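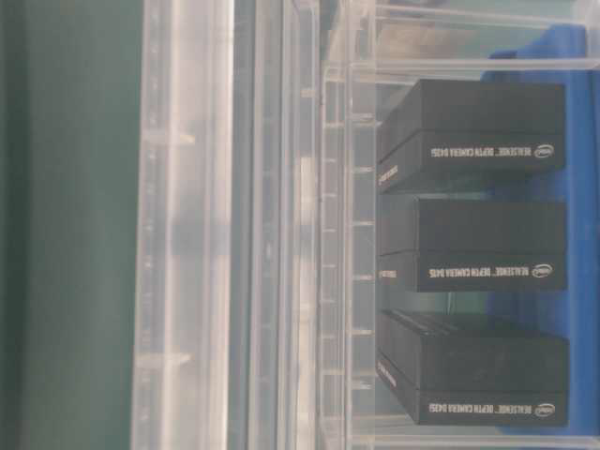
June, late evening

Back at the shared shop after dinner. Spent most of the night on the cart's mast and very little on the software, same as last week. The three D435 boxes are in the clear bin and I have told myself they stay in there until the mast stops wobbling. One camera will look forward, one down at the tray, and the third is a spare.

Cut the mast to 73 cm. It still leans a little to the left when the cart turns. Armelle Lacroix looked at it and said the base plate is too thin, and she is probably right. She has a thicker offcut at home and will bring it by. For now I added 4 washers and it got a bit better.

Wheels are fine. Ran the cart up and down the hallway 50 times with a bag of sand on top and the left motor got warm but no worse than before. The battery bracket rattles. Put foam tape under it.

Wrote the mount drawing for the cameras. I copied the hole spacing from the data sheet and will check it against a real one before I print anything. Last time I trusted a drawing I printed the same part twice and threw both out.

Spent so far: 181 on metal and motors, not counting the cameras, and I am keeping those on a separate page.

Ornov wants to borrow the drill press in the morning so I cleared my stuff off it. Swept up. The cart still needs a name for the log - Armelle says Nandumura, after the village in a book she had as a kid. Fine with me.

To do: base plate, longer USB cable, cable clips, ask about the key to the back door.

We use cookies to improve your experience on this site. Accept | Manage settings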